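Skulura Opens Applications for Household Goods Reuse Grants in Sturnham

STURNHAM, 19 Sep 2021 – The Skulura Foundation today opened applications for its household goods reuse grants, which will support neighborhood groups that collect, repair and pass on everyday items in Sturnham and the surrounding district. Thirty-four grants are available in this round. Applications may be submitted online or on paper at any branch of the Sturnham public library.

The program follows a pilot held in the Geddes neighborhood during August, in which residents brought in dishes, glassware, small furniture, lamps and children's toys that they no longer needed. The pilot recorded 2,784 items received over the month. Most were placed with new households directly from the collection point, and the remainder were transferred to the Brukska warehouse for cleaning, minor repair or recycling.

"Families moving into a first apartment often have a bed and a table and very little else," said Chantal Lévesque, director of community programs at the Skulura Foundation. "A set of plates, a few mugs and something to cook in make a great difference in the first weeks. The Geddes pilot showed us that these things are already here in our own streets, and that people are glad to hand them on when there is a simple way to do it."

Kitchen and dining items made up the largest category in the pilot, followed by toys and games. Bed linens were requested more often than any other item and were in short supply throughout. The Foundation will therefore give priority in this round to applicants whose plans include the collection and laundering of linens, towels and blankets.

Who May Apply

Grants are open to tenants' associations, parent groups, places of worship, schools and registered nonprofit organizations located within the Sturnham district. Informal groups may apply if a registered organization agrees to receive the funds on their behalf. A group may submit one application as lead applicant and may be named as a partner in one other.

Funds may be used for storage, shelving, transport, repair tools, cleaning supplies, safety testing of electrical items and printed information for residents. They may not be used to purchase new goods for distribution or to cover the general running costs of an organization. Groups that received money under the Geddes pilot remain eligible, provided that their final report has been filed.

Items Accepted Under the Program

Participating groups are expected to follow a common list of accepted items, developed with the staff of the Brukska warehouse. The list covers tableware, cookware, small appliances in working order, lamps, chairs, folding tables, linens, books and toys with no missing safety parts. Mattresses, car seats, bicycle helmets and opened cosmetics will not be accepted at any collection point.

Glassware and ceramics must be free of cracks and chips. Groups will receive written guidance on wrapping and stacking breakable goods – breakage in transit was the most frequent problem reported by drivers during the pilot – and a half-day training session on sorting will be offered at the warehouse before the first collections begin.

"We would like the person receiving a box of dishes to feel that it was packed with care," Lévesque said. "That takes some space, some paper and some patience, and the grants are meant to pay for the first two."

Selection and Reporting

Applications will be read by a panel drawn from the Foundation, the Geddes pilot and the Brukska warehouse. Applicants will be notified in writing. Each successful group will be asked to keep a basic record of items received and items placed, and to submit a report of no more than 2 pages when the grant period ends. No personal information on receiving households is to be collected.

Information sessions will be held at the Geddes Community Hall and at the Sturnham Central Library. Each session is limited to 20 participants, and advance registration is requested. Interpretation can be arranged on request at the time of registration.

About the Skulura Foundation

The Skulura Foundation supports local projects in housing, household assistance and waste reduction in the Sturnham district. It does not accept public donations of goods at its offices.
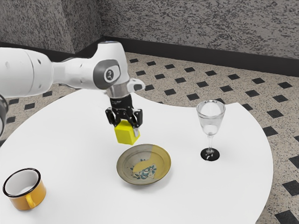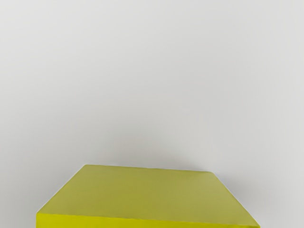

Computer renderings. First: a tabletop with a plate, an orange mug and a wine glass. Second: a yellow-green block against a gray surface.

Media Contact
Office of Community Programs, Skulura Foundation, Sturnham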